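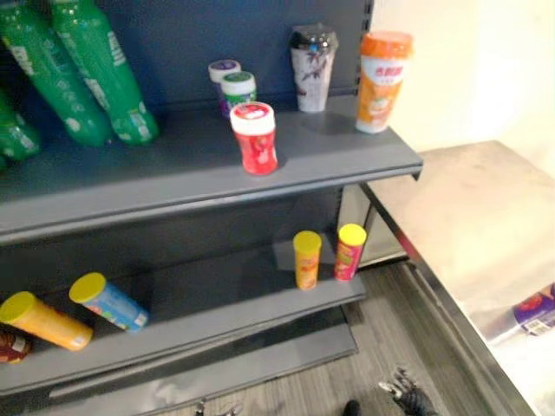
Tshepo Ngubane asked in the comments last month why we still plan every arm motion from nothing, when the shelf stands in the same place from Monday to Friday and the tins and cups come back to nearly the same spots. He would keep a library of old paths, he wrote, take the closest one and repair it. Three more readers wrote to support him, so I promised to give the question a proper place in the newsletter.

The short answer is that we tried it in April and took it out again. The longer answer is more interesting, and part of it is in favor of Tshepo.

Our planner in the Sterkau software has two stages. The first one chooses a grasp from the list of candidates which perception gives. The second one searches for a path of the arm that reaches this grasp without touching the shelf. In the beginning we stored 2000 finished paths together with the pose of the object, and when a new request came we looked up the nearest pose and started the search from there. On the upper shelf this was very good. The planning time became so short that Dineo Naidoo first believed the timer was broken, and she spent a morning to check it.

The difficulty came with the lower shelf. A canister under another shelf has only a small opening in front of it, and the paths that fit into this opening are of different families: elbow high, elbow low, or wrist turned almost to its limit. Two canisters can stand one hand apart and need paths from different families. The lookup did not know this. It gave the nearest path, the repair step pushed it a little here and a little there, and after a long time it gave up and called the full search anyway. So for the hard cases we paid twice.

We have not thrown the idea away. Beril Baysal has now written a version where the library is sorted by family first and by distance second. The repair step also has a limit of 25 iterations, and after that it must stop and hand over. This version is in the Drendside branch and it is switched off by default. If you want to try it, set the planner to "seeded" in the configuration file and rebuild the library for your own shelf. Please do not copy our library. It contains the geometry of our shelf and it will look correct on yours until the first collision check.

Now to perception, which has taken most of our time in the last weeks. A row of products on a shelf is unfriendly to a depth sensor. Dark domed lids reflect the light, and a small container in front hides the lower part of the one behind it. Until now our segmentation treated each visible patch as a whole object, and for a half hidden container it returned a center that was too high and too near. The gripper then closed on the lid.

Busisiwe Cele changed this with a quite simple step. Before a pose is computed, the software asks if the outline of the patch ends at another object or at the background. If it ends at another object, the missing part is completed from the product model and the uncertainty of the pose is made larger on that side. The grasp stage can read this uncertainty – it was already in the message format, only empty – and it now prefers to take the front object first. We like that no special rule "front before back" was necessary. The order comes out of the numbers.

One open problem is products that lean. Our models assume that a bottle stands on its base, and when the fitted axis is far from vertical the software rejects the pose as a bad measurement. Very often the measurement is indeed bad, but a bottle can also lean for real, and then it simply does not exist for the planner. Tuva Westerberg proposes to decide from the tilt of the neighbors: if the shelf edge and everything on it are turned by the same angle, the error is in the camera transform, and if one object is turned alone, the object leans. She has a first test for this and wants recordings from other shelf types, also bad ones.

A small note for those who update: the log viewer now draws rejected poses in gray, where before it left them out. With 100 candidates on the screen this looks crowded. You can hide them with the key R, but I would leave them visible for the first days, I found two wrong thresholds of my own in this way.

The next release of Sterkau is planned for Wed 25 December. We know what day this is, the build server does not. Questions about the seeded planner go to Beril, recordings for the leaning test go to Tuva, and Tshepo, if you still have your own repair code, please send it.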